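The Slow Hand

Halldóra Nørgaard had taught children to knit for thirty-two years before anyone asked her to teach a machine, and she told Bjartur Eskildsen, in the nicest possible way, that the children had been quicker.

"They had mothers nagging them at home," said Bjartur, who was young and kind and always had his sleeves pushed up, even in October. "This one's only got you and me."

So she sat down at the controls again, a handle for each of her hands, and when she moved the arms on the bench moved too, a little behind her, like a pair of shy dancing partners. The job was strips into dishes, laid across one another just so. It sounded like nothing at all when Bjartur explained it over tea, and it had taken her the whole of the first morning to stop holding her breath. 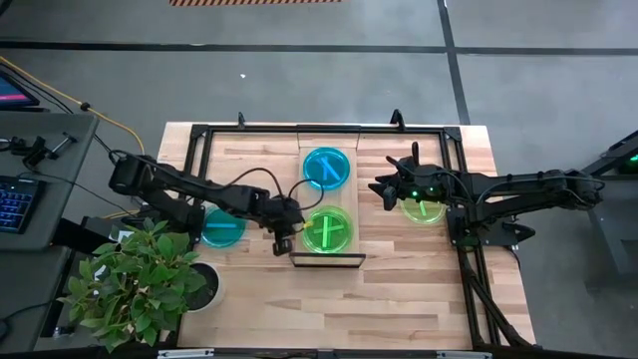

Why does the same small job have to be shown so many times over?

Because each showing comes out a shade different, and the machine learns from all of them together which parts matter and which were only the teacher's habits.

Halldóra liked that, once Bjartur had put it to her. She had habits by the bucketful. She always paused before she let go, as if asking permission, and by the fiftieth go she was quite sure that Imel (they had named the pair of arms Imel, left and right together, like twins who shared a coat) would end up pausing too.

"Would that be so dreadful?" she asked.

"Ragnheiður would say it costs us time," said Bjartur, and then, after thinking about it, "I'd rather like it, myself."

They did ninety before supper, and her shoulders ached in the old familiar way, the end-of-term way. Then Bjartur asked her to take her hands off the handles and come and stand by him, and he let Imel try on its own.

The left arm went out over the bench, wobbled, and came down towards the green dish. Just above it, with the strip in its fingers, it stopped.

"Go on, love," said Halldóra. "You're all right."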